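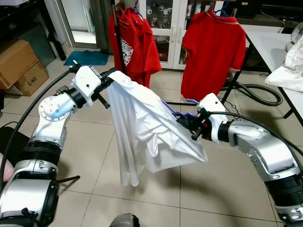
White shirt, purple hanger.

I have now taught the psalm class for one full season, and I want to write down what I learned about teaching old melodies to children who do not read music. Some parents in Drustumetti asked me for this, and also I forget things quickly.

When I started in March, I had a plan on paper for each lesson. I would give the children a printed sheet with the notes, explain the sheet, and then we would sing from it. In my country I learned in this way and I never had a question about it. The first lesson was very quiet. The children looked at the sheets, and I looked at the children. We sang one line of Psalm 121 and it sounded like people reading the telephone book.

Remo Aigner, who led the class before me for many years, came to listen to the third lesson. Afterwards he asked me only one thing: "Why do they need the paper?" I had a long answer ready, but in the evening it did not seem so good to me anymore.

So I took away the paper. I sing a half line, they sing it back. I sing it again, a little slower, and they sing it back. If one part is wrong I do not stop and explain it, I only sing that part again by itself. After 30 minutes most of the class can sing four verses from memory, and the youngest ones are often the most exact. They copy even my breathing, and also my mistakes with the English vowels, for which I ask the parents to forgive me. 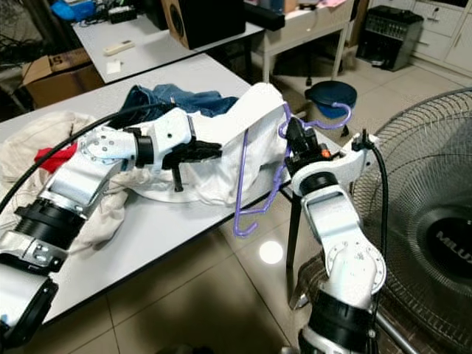

The difficult point is the meaning of the words. It is possible to sing "my help" very beautifully and not think about any help. I tried to begin with a discussion, but the children became tired before the first note. Now I do it in the middle. When the melody already sits well, we stop and I ask one question, for example: who is looking up at the hills, and is this person afraid? A girl said that he is not afraid yet but he will be when it gets dark. Then we sang it again and it was different. I did not tell them to sing it differently.

I also tried an app, Skovix, where the children could hear my recording at home. I made the recordings in the kitchen and you can hear the refrigerator. Two families used it regularly. The others told me politely that they had problems with the password. I think I will keep the recordings, but I will not count on them for the lesson.

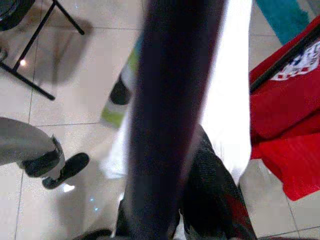 For the older group I made an exception with the notes. They are 9 in number, and at their age some of them really want to see how the melody is written. We use the old green songbook from Gumeva, which has large print and almost no mistakes, except in the second ending of Psalm 98, where the last two notes should be exchanged. Please correct it with a pencil if you have a copy at home.

One thing I did not solve is what to do with a child who does not want to sing. I had one boy like this the whole summer. I let him tap the beat on the table and I did not ask him for anything else. He knows all the words, his mother told me, he sings them in the car.

In the next season I would like to start with Psalm 150. If somebody has a small drum which is not too loud, please write to me.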